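How does a robot hand know where to go?

A robot with a camera near its hand gets a new picture 20 times a second. To the computer, each picture is only a grid of numbers. A program looks for places where the numbers change quickly — those are edges. 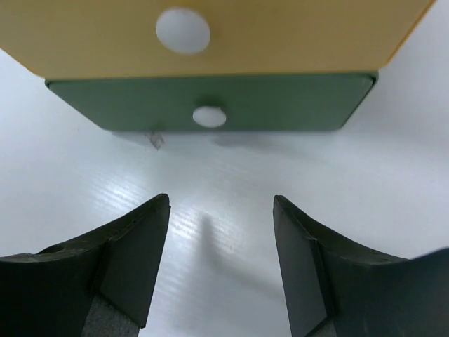
Next, the planner picks a path. The one used at Dokeck tries 200 paths and throws out any that bump into something. Then the control program moves the arm a tiny bit, checks a new picture, and moves again.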